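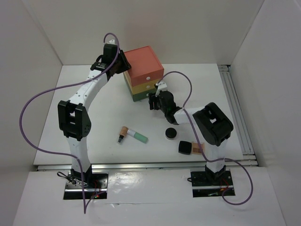

Birkwood Museum Learning Team

Home Explore Make Things Visit Grown-ups

October
By E. Dimitriou

Why did anybody invent the drawer?

Have you opened a drawer today? I bet you have! Socks live in them, and so do spoons, felt tips and birthday candles. But for a very long time most families in this country didn't own a single one.

What they had was a chest, a big strong box with a lid on top. Chests were brilliant in lots of ways. You could sit on one, or carry it off on a cart if you had to move house in a hurry. But imagine your favourite jumper is right at the bottom. Out come the blankets, out come the boots, out comes everything else, and then it all has to go back in again!

So furniture makers tried something clever. They put a sliding box near the bottom of the chest, underneath the main part, so you could reach the things down there without lifting the lid. People loved it. Makers added more sliding boxes, one above another, and in the end the chest of drawers was born.

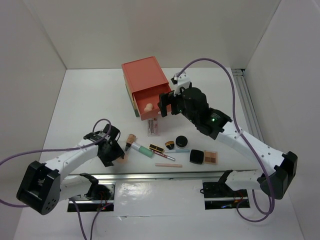 A drawer pulled partway out, with an egg-shaped makeup sponge inside.

Why do some drawers stick?

When two surfaces rub together they grip each other a little, and we call that grip friction. A bit of friction is handy, as it stops a drawer sliding out all by itself. Too much and you end up tugging and tugging!

Wood makes things trickier. It soaks up water from damp air and swells, so an old wooden drawer that glides in dry weather may jam when it's wet and misty outside. Rubbing candle wax along the runners (the strips the drawer slides on) helps it move smoothly again.

How do you stop it wobbling? Pull from the middle. If you pull hard on one side only, the drawer twists and wedges itself in the gap. Wide drawers often have 2 handles, so you can pull both sides together.

Come and look!

Our Haka Cabinet has 52 drawers, and between them they hold 1,815 buttons, beads and shells. Some of the drawers are so small that only a thimble would fit. You'll find it upstairs in the Tutar Room, and the bottom 4 drawers are yours to open as often as you like.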